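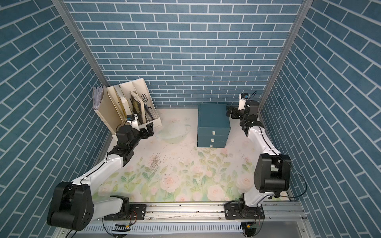
A cream file organizer with upright dividers, tucked in at the far left of the table.

I've been on a paper kick all month, so bear with me if this one's all about mail, manuals and school forms. My kitchen counter in Felldale used to have a permanent drift of the stuff by the toaster, and I'd move it to the table for breakfast and back again for dinner like it was a houseplant!

Sort standing up. I know it sounds silly, but if I sit down I start reading, and then I'm on page 4 of a seed catalog and the kettle's gone cold. Recycling bin on the left, shredding bag on the right, go.

Wrinkled papers (receipts, the form that lived at the bottom of a backpack) flatten out nicely under a heavy cookbook overnight. For really stubborn ones I use a cool, dry iron with a dish towel on top. Keep the iron away from store receipts though, that thermal paper turns black in a second. Ask me about the dishwasher warranty.

Appliance manuals: tear out the languages you don't read, staple the purchase receipt inside the back cover, and write the model number on the front in fat marker. Mine went from a whole drawer down to one slot. I had 28 of them, and 19 were for things we don't even own anymore, including a bread machine we left behind in Lavden.

Thin booklets slump if they stand alone. A piece of cereal box cut to size and slipped in behind keeps them straight, and you can write the label on the bit that sticks up.

Dusty plastic organizers come up fine with warm water, a squirt of dish soap and an old toothbrush for the corners. Dry them all the way before the paper goes back in, or you'll get that wavy edge on everything.

Tax stuff gets its own envelope, and I start a fresh one every December so it's ready for the new year. The old ones go up in the hall closet, behind the vacuum.

Next time I want to get to the junk drawer, which has eleven dead pens in it and a key to something.

Contact | © 2023 Wostuleck Home Tips | Back to top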